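Demonstration gathering (robot learning)

Demonstration gathering is the job of recording examples of a task so that a learning system can pick up how to do it. I've been at this for a while now, mostly on household chores, so this entry leans heavily toward laundry (sorry to the people who came for welding).

Overview

A demonstration, or "demo," or "episode" if you've been hanging around the software people, is one full run of a task from start to finish. A person does the moving, either by steering a robot arm or by carrying a handheld gripper, and everything gets written down as it goes: video, finger opening, the position of the wrist. The system later studies a big pile of these and tries to work out which movement goes with which view. You don't write rules for it. You just show it, over and over, and then over again!

How many are needed

It depends on the task, and people argue about it constantly. My first set on the Plosero project was 80 episodes of pulling clothes out of a dryer, and the trained arm mostly pinched air. We went to 500 and things got a lot better. The set we finally froze in October had 658, and I'd still take more socks if anyone's offering.

Variety

This is my favorite part to nag about. If every shirt starts in the same spot, the system learns the spot. So you move things around, swap dark clothes for light ones, bunch them up, spread them out, change the lights. On the Arnix sets we used a card with 5 starting layouts and shuffled it before every run, which felt silly for a morning and then became a habit.

Keep the person's habits in mind too. I always reach left first (no idea why), and an early model of ours did exactly the same thing, even with nothing on the left to grab.

Camera placement

Many setups put a small camera at the wrist, looking past the fingers. It's great for close work, because the view goes wherever the hand goes, and bad for knowing where you are in the room. A second camera on a stand helps with that. Shiny metal is its own headache, and a dryer drum throws glare that shifts every time the wrist tilts.

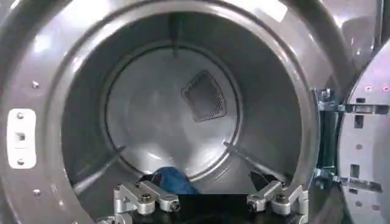

Should failed attempts be kept in the set?

Keep them, but label them and store them apart from the good runs. A fumble followed by a clean recovery is worth a lot in training, while a run that simply ends with a dropped shirt is more useful for testing.

Labeling and review

Each episode gets a short text label, such as "take the blue item out of the dryer," plus a pass or fail mark. I use the Grimshaw sheet for this, a plain table with one row per run. Tralletti is the other format you'll bump into, and it handles long tasks better but takes forever to fill in. Watch your episodes the same day if you can, while you still remember which ones felt off.

See also: teleoperation, imitation learning, grasping of soft objects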